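The Case for the Ordinary Tablecloth

By Irja Saarinen
June 14, 2022

The Narnen Household Forum has asked its members to comment on the draft guidance for shared tables in residential and day settings. The draft recommends that patterned textile covers be withdrawn and replaced by plain, wipeable surfaces. I have served on the working group that prepared the draft, and I supported most of it. I do not support this recommendation, and I wish to set out my reasons before the comment period closes.

The position of the majority is easily stated. A plain surface shows dirt, and dirt that is seen is removed. A plain surface can be cleaned in place, without laundering. It makes small items easier to find, which matters in settings where residents have reduced vision. Kalevi Eskola, who drafted the section, has argued these points with care, and I accept the last of them without reservation. Where a resident has difficulty telling an object from its background, the needs of that resident should settle the matter.

The draft, however, does not confine itself to such cases. It applies one rule to every table in every setting, including the tables in residents' own rooms. It treats the table as a work surface only. Most tables in daily life are something else as well. They are where things are put down, sorted, left for an hour, and taken up again.

The forum received 596 written responses to its February questionnaire. Those that mentioned tables seldom spoke of hygiene. They spoke of where the table stood, whether it caught the light, who was permitted to leave things on it, and how soon those things were cleared away. Several respondents objected to finding their belongings moved. One wrote that her table was "tidied out from under me" every afternoon. The draft quotes none of this material, and I regret the omission.

A household table in use rarely holds objects of one kind. Cleaning articles lie beside soft toys, and packaging lies beside the thing that came out of it. An inspector with a checklist will record this as clutter. The person who lives with the table will usually be able to account for every article on it and will know which of them is about to be used. 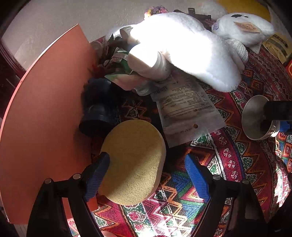
A yellow sponge and plush toys share a patterned tablecloth in the sun.

Under the draft as written, a table of this kind would fail twice, once for its cloth and once for its contents. I find it hard to identify the harm that either finding would prevent. The zigzags and diamonds are bright, and a round yellow sponge may well be less conspicuous against them than it would be against plain white. That is a real cost. It should be weighed against the fact that somebody may have chosen the cloth, and may look at it every day.

Choice is the point on which I differ most from my colleagues. The Pelkonen report, from which much of our guidance descends, made a distinction between surfaces that belong to the institution and surfaces that belong to the person. Kitchen counters, serving trolleys and treatment tables were placed in the first group. Bedside tables, window tables and tables in private rooms were placed in the second. Elli Pelkonen recommended that the institution should set the standard for the first group and give advice on the second. The present draft abandons that distinction and does not explain why.

It will be said that laundering textile covers is expensive. The Surkano residence, which has kept cloths on its private tables throughout, has provided its figures to the working group. It recorded 2604 items of table linen laundered over the year. That is a considerable quantity, and I do not suggest that it costs nothing. But Surkano launders bed linen, towels and clothing in any event, and its manager, Ulla Heinonen, informed us that the table linen did not require an additional machine or an additional shift. A smaller setting may be placed differently. The guidance should allow it to say so.

It will also be said that a cloth can slip. This is true, and the draft would be improved by saying something useful about it. A cloth should be cut to the table. It should not hang so low that it catches on a chair or a walking frame. Where it moves under the hand, a non-slip underlay should be fitted. These are simple measures and could be set out in one paragraph. The draft offers no such paragraph, having removed the cloth altogether.

I would add a word on the clearing of tables, where the draft is at its most severe. It proposes that all surfaces be cleared at the end of each activity period, with articles returned to labeled storage within 40 minutes. Jouko Lehtinen has defended the provision on the ground that staff need a clear rule. Staff do need clear rules. They also need permission to leave alone what is doing no harm. Food, medication and sharp articles should be put away promptly, and wet cleaning articles should not be left to stand on fabric. Beyond that, a toy on its owner's table can remain where it is until its owner wants it elsewhere.

Residents of the Gallus day center were asked last year to help set the rules for their own common room. They asked for 4 tables to be left uncleared overnight. The request was granted, with the condition that food be removed, and it remains in force. The center still passes its inspections.

I therefore ask the forum to amend the draft in the following respects. The recommendation on plain surfaces should be limited to food preparation, treatment and shared dining, and to any table whose user would benefit from a plain background. The distinction made in the Pelkonen report should be restored. Advice on the fitting and washing of cloths should be included. The clearing provision should name the articles that must be put away and should be silent about the rest.

Written comments may be sent to the forum's secretary. Members who have kept a patterned cloth in daily use, whether or not they would do so again, are particularly encouraged to respond.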